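Workshop Tips: When the Gripper Drops Things

Contents of this page: loose finger screws, slipping pads, what to do after a hard bump, keeping people's hands out of it.

This page started after a bad Thursday in our shared workshop. The arm was picking up small parts and putting them in a tray, a job it had done for weeks, and it began dropping them. First it was one in a while. By mid-afternoon it was most of them. Dirk Stöcker turned the grip force up, then turned it up again, and the arm stopped with a fault in the middle of a lift. The part fell, the finger hit the edge of the tray, and we lost the rest of the day.

The cause was a loose screw in one finger. The finger could tilt a little under load, so the two tips no longer met where they should. More force made it tilt more. The log showed 1,873 picks since anyone had put a screwdriver on it.

If your gripper starts dropping things, go through the following before you touch any settings.

Stop it properly first

Press the stop, then switch off the power at the supply and wait for the lights on the controller to go out. A paused arm is still a live arm. Ours has a pause button on the screen, and we no longer let anyone reach in on pause alone.

If the gripper is holding something when you cut the power, look before you reach. Some grippers keep their hold with the power off and some let go. Put a folded towel or a piece of foam under the part, and keep your fingers out from between the tips.

If the arm sags when the power goes, rest it on a block before you turn it off. Check the manual on this. Lajos Major found out about sagging with his forearm and had a bruise for two weeks.

Look at the fingers

Use a flashlight held low and to one side. Light from straight above hides gaps. Look where the finger meets the housing, then at each screw head. You are looking for a head that stands up a bit higher than it should, a gap that is wider on one side, or fine dust around a joint where two pieces have been rubbing.

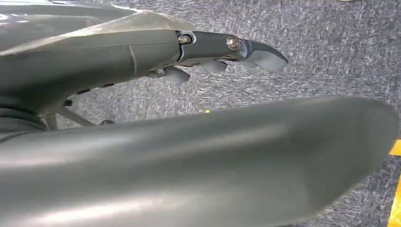
Two silver screws hold this finger. One is near the joint with the housing, the other farther out toward the middle.

Then use your hand. With the power off, hold the finger near the tip and push it gently from side to side and up and down. A good finger feels like one piece with the gripper. A loose one clicks, or you feel it give a little before it stops. Do both fingers even if only one looks bad.

Tightening the screws

Use the right size driver and push it all the way in before you turn. Most of the ruined screws we see were turned with a tip one size too small. If there is dirt in the recess, clear it with a wooden toothpick.

Don't just tighten a loose screw where it sits. Back it all the way out, wipe the thread, and look at it. If the thread is flattened or the head is chewed up, throw it away and use a new one of the same length. A longer screw can bottom out and feel tight while the finger is still loose.

A drop of medium thread locker is enough. Put it on the thread and not in the hole, and keep it off any plastic, as some kinds will crack it. Check the label. Start both screws by hand, bring them down a bit at a time, and go back and forth between them so the finger seats flat. Finish with a small torque driver set to the number in the manual. If you have no manual, ask the maker for the number. Guessing by feel is how Lieselotte Kettler stripped a thread last December, and the new part took 3 weeks to come.

Leave the thread locker overnight. We tried to get away with an hour once and did the whole job over.

Slipping with tight screws

If the screws are fine and parts still slip, wipe the fingertips. Skin oil, cutting oil and dust all build up. A lint-free cloth with a little rubbing alcohol works on most hard plastics and on metal, but try it on a hidden spot first. Don't use kitchen spray cleaner. It leaves a film that is worse than the dirt.

If your tips have rubber pads, press a fingernail into each one. A good pad springs back. A pad that has gone shiny and hard should be replaced, and replaced on both sides together.

After a hard bump

Any time the arm hits something, stop and do the finger check above, even if it runs fine afterward. Then run the job at the slowest speed with nothing in the tray, and listen. After that, run it with one part you don't care about. Our rule is ten clean picks at slow speed before it goes back to normal.

If you turned the force up while hunting for the trouble, turn it back down. Dirk's setting stayed in for two days after the repair and left marks on a batch of Elfriede Dreßler's parts.

Keep the space around it clear

Mark out how far the arm can reach, fully stretched and holding its longest part, and keep stools, bags and cables outside that line. Floor tape is cheap, so replace it when it lifts at the corners. Sweep up dropped screws and bits of wire too, and check the floor under the arm after every repair. A screw on the floor may have come from the arm.

Tie back long hair and take off lanyards. Gloves stay off while the arm is moving, as a glove can get pulled in where a bare hand would slide out.

How often

We now check the screws every 500 picks and after every bump. It takes a few minutes. Write the pick count and your initials on a card taped to the controller. Edeltraud Voß keeps the spare screws in a labeled jar on the shelf over the bench, next to the thread locker. If you take the last one, tell her.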